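How many demos before the arm stops grabbing the wrong thing on the counter?
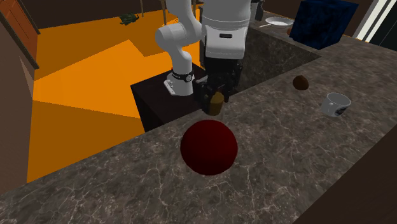 Simulation & Training Data

Hi all, I'm collecting teleop demos in sim for a kitchen pick task and I've hit a wall. I have 170 episodes so far, all on the marble counter layout with the sink. The arm picks up a small item and puts it in the bowl. Training goes fine and the loss looks pretty, but when I run the policy it drifts toward the big red ball about as often as it goes for the thing I asked for. I drive every episode myself with a game controller and I'm not very smooth – lots of little pauses while I line up the gripper. Do I just need more episodes, or is something wrong with the ones I've got? I'd love to avoid another weekend of this!
Sulastri Saragih

More isn't going to save you if they're all the same. Does the ball sit in the same spot every time? Mine did (a different object, but same idea), and the policy had basically learned "head for the middle of the counter." I shuffled the positions of everything at reset, including the stuff I never wanted picked up, and redid the set. It got a lot better with fewer episodes than you have now. I'd also swap which item is the target. If you always go for the tan one, your instruction text isn't teaching it a thing.

About the pauses: trim them. I drop any stretch where the arm and the gripper both sit still for more than 3 seconds, and I leave the short ones in. Don't cut the bit where the fingers are closing, though. I did that once and ended up with an arm that hovered over a mug forever.
Bleddyn Humphreys

just get 1,000 and stop worrying, thats what we did on Plement and it worked ok
Danang Hidayat

I'm with Bleddyn on shuffling, but check your camera view too. On Hyun we had the gripper hiding the item for most of the approach, so the model was guessing. Adding a wrist view fixed more than extra data did. Also keep some of your messy episodes, the ones where you miss and come back for a second try. I used to delete those, and then my policy had no idea what to do after a bad grab. Try 3 fresh layouts on Wednesday night or whenever you're free, retrain, and post what you get – I'm curious.
Sze-wing Tse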